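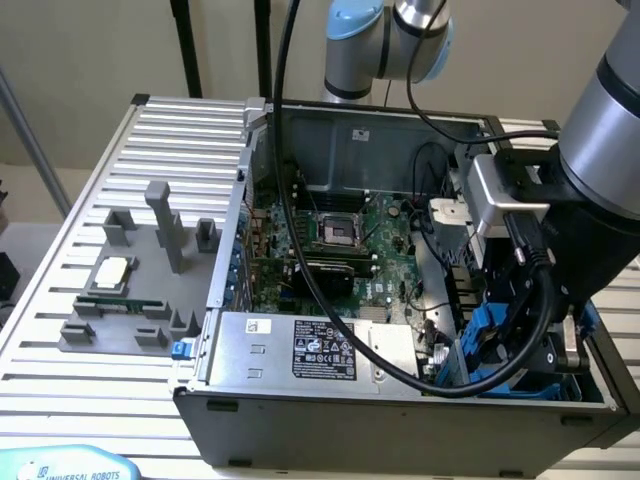 Slide 1. Good morning. My talk is on how celebrity relationship stories get started, how they spread, and what a small entertainment desk can do before it prints one. I've worked on the Amimine desk for 8 years, most of them on the couples beat. A story like this has a lot of parts the reader never sees, and I want to take the side panel off, like the computer on the opening slide, and look at the board. On that one the processor socket is empty. Plenty of the dating stories I've edited looked the same way once they were opened up: headline, photo, two paragraphs of background, and no source in the middle.

Slide 2. The numbers. For this talk I went back through our own archive. We ran 294 items that said or hinted that two well-known people were a couple. In 223 of them the only sourcing was another website. Pause here. Let people read the slide. Say that these are our numbers and I edited a good share of those items myself.

Slide 3. The case. I'm using one story from start to finish. I've taken the names off, so it's the singer and the actor. They walked into an awards party a few steps apart. One photographer got them in the same shot. The caption said "arrive at the party," with both names. That was all it said, and it was correct.

Slide 4. First pickup. A fan account on Drolteo cropped the photo so the people between them were gone. The caption became "arrive together." Show the crop next to the full picture. Don't rush this, the people at the back need time to see it.

Slide 5. Second pickup. A gossip blog wrote that the pair "were spotted together" and added "sources say." I wrote to the blog and asked who the sources were. The reply said it was the Drolteo post. I have permission to quote the reply but not to name the blog. If someone asks which blog, say no and move on.

Slide 6. Our version. We ran it that evening. Read our headline out loud. We credited the blog, which we thought covered us. Kerstin Hinrichs was on the late shift and asked in the chat whether anyone had called either publicist. I answered that we could update later. Leave that on the screen.

Slide 7. What happened next. The actor's publicist called the next morning. The actor was in a relationship with someone else, who had been at the party too and was in the part of the photo that was cropped out. We took the item down and ran a correction. The correction got a small fraction of the readers the first item did. I don't have a clean figure, so don't give one if asked.

Slide 8. Words to watch. Go through these slowly.
"Spotted." By whom, and where?
"Close to the couple." This says there is a couple before the source has said anything.
"Fans are convinced." Usually one post. Open it and look at the date.
"Has not denied." Did anyone ask?
"Getting cozy." Say what they were doing or drop it.

Slide 9. What we do now. The rule came in on 26 October 2020 and it fits on an index card. We need 2 sources who know first hand, or one of the people involved on the record. Both publicists get a call and an email, and the item says when we asked. If all we have is a photo, we get the full picture from the agency and write only what is in it.

Slide 10. Exceptions. When the couple posts about it themselves, that's the source. Link to the post, and check that it's the real account. We got this wrong in November with a copycat page. Lihua Tan caught it from the spelling of the handle and we pulled the item before the newsletter went out.

Slide 11. Traffic. Someone will ask. Yes, we lose some stories to faster sites, and there were complaints upstairs for the first few weeks. Breakup stories dropped the most, because people rarely confirm those. Interviews and red carpet pieces picked up part of the difference. If time is short, skip to the next slide.

Slide 12. Publicists. They also plant stories. A film is coming out and suddenly there's a tip about the two leads. Ask the tipster what they get from it. A call from the publicist's own office counts as one source, and so does a call from the assistant at the next desk.

Slide 13. Questions. Repeat each question into the microphone, the room is being recorded. Handouts of the index card are by the door. Anyone who wants the longer style note can leave an email address on the sheet and I'll send it this week.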